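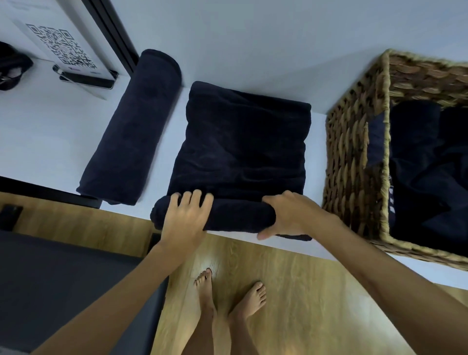 Rules I keep for towel recordings

Mirta Farías asked me to write down the rules I use when I record folding and rolling for robot training. I had them on paper since October, with coffee on them, so now they are in the blog.

The first rule is about the task text. "Fold the towel" and "roll the towel" are two tasks. If the person folds first and rolls after, the label must say both, in this order. At Skevotance we found 235 clips with only the word "fold" and a roll at the end. Correcting them took me longer than recording new ones.

The second rule is about the hands. Both hands stay in view from the first touch to the last one. I tell people to push up their sleeves, because a long cuff hides the wrist and then the hand tracking guesses. Rings are allowed, but please wear the same ones all day.

The third rule is dark cloth. Navy on a white counter has a good outer edge, but the folds inside are hard to see. I fix the exposure by hand before the first clip and I do not touch it again – automatic exposure makes the same towel black in one clip and blue in the next.

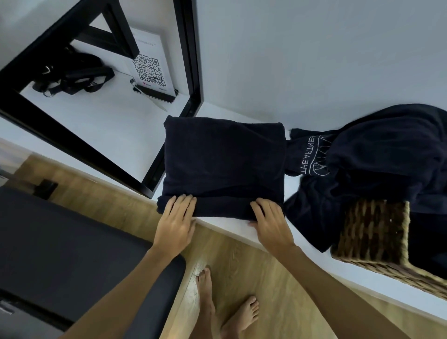

Then there is the speed. I ask for the normal speed of a person at home. Many people become very slow and careful when they know it is for a robot, and this is not useful to us. If a fold comes out crooked, they correct it and continue. We keep the clip and mark it "with correction". My old checklist said to delete these, and I was wrong about it.

About printed text and codes in the background: my rule is to blur them before the clips leave our disk, also when they are too small to read. Hsueh thinks this is too strict for 3,000 clips. Maybe, but the blur runs at night and costs me no work.

I still have no good rule for when a roll is finished. Mirta says when both hands let go. I would wait one more second, in case the towel opens again. If your team has this written somewhere, please send it to me.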